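The Long Cure: How Paper Still Decides the Life of a Drawing

Most drawings that reach a conservation bench were not damaged by an accident. They were damaged by the sheet they were made on, by the board behind it, and by the room they hung in. The trade calls the first of these inherent vice, and it accounts for a large share of the browning, cracking and spotting that owners blame on sunlight.

Paper is a mat of cellulose fibers held together by hydrogen bonds. Rag papers, made from cotton or linen, contain long fibers and little else. Cheap wood pulp papers contain shorter fibers along with lignin, which yellows as it oxidizes. Until well into the twentieth century many papers were also sized with alum and rosin, a combination that leaves the sheet acidic. Acid breaks the cellulose chains, the chains get shorter, and the sheet loses its ability to fold without snapping.

At the Grustitz mill, a small producer of drawing and printmaking papers, the process begins with cotton linters soaked and beaten in a Hollander. Beating time controls nearly everything that follows. A short beat gives a soft, absorbent sheet suited to relief printing. A long beat gives a hard, translucent one that rattles when shaken and shrinks badly as it dries. The mill's standard drawing stock is beaten for 8 hours and then buffered with calcium carbonate, added at 2 percent of dry fiber weight. The carbonate stays in the sheet as a reserve and neutralizes acids as they form or drift in from the surroundings.

Sizing comes next. Grustitz adds a neutral synthetic size to the pulp and, for its heavier stock, passes the dried sheets through a warm gelatin bath. Gelatin gives a surface that tolerates erasing and takes a wash without feathering. It also needs time. Sheets sized in gelatin are stacked and left for several months before sale, a step known in the mill as the cure. Paper sold too early feels the same in the hand but drinks ink unevenly.

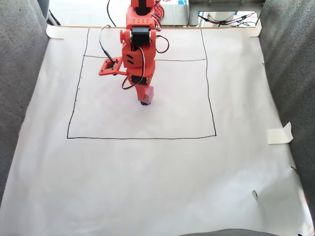 Weight is the figure buyers look at first, and it is often misread. A sheet of 200 grams per square meter is not necessarily stiffer than a lighter one, as stiffness depends on thickness and fiber direction as well as mass. Machine-made paper has a grain, with most fibers lying along the direction of travel. It bends easily parallel to the grain and resists across it. Moisture makes it expand mainly across the grain, so a large sheet pinned at all four corners will buckle in humid weather. Hand-formed sheets show much less of this behavior, though some direction remains from the shake of the mold.

Two comparable groups of drawings show what these differences mean in storage. The Chisholm collection, mostly architectural studies on rag paper, spent decades in a dry upstairs room, interleaved with plain tissue. The sheets are slightly toned at the edges and otherwise sound. The Trirnallow portfolios, of similar age, were drawn on wood pulp paper and kept against pulp board mounts. Their centers have browned in the shape of the window mounts, a defect called mat burn, and many corners break at a touch.

Treatment of the second group is slow. Each sheet is surface cleaned with grated vinyl eraser and a soft brush, tested for soluble media, and washed where the media allows it. Washing removes acidic degradation products and restores some bonding between fibers. An alkaline bath follows. None of this rebuilds the broken chains. A brittle sheet leaves the bath cleaner and more stable, and it still has to be lined or hinged with care, usually with Japanese tissue and wheat starch paste.

For storage, Statier makes a drop-front box in unbuffered and buffered board. Buffered board suits most drawings on paper. Unbuffered board is the safer choice for items with alkali-sensitive colorants, among them Prussian blue, which fades or turns brown in alkaline conditions. A box of the larger size holds roughly 100 unmounted sheets, but filling it that far makes the lower ones difficult to lift out without flexing them.

Relative humidity matters more than most owners expect. Mold becomes a serious risk when damp air is held for long periods, and very dry air leaves gelatin-sized paper stiff and prone to curl. Repeated swings between the two do mechanical harm at every hinge and pasted edge. An interior wall is preferable to an exterior one, and a closet in the middle of a house is usually better than an attic or a basement.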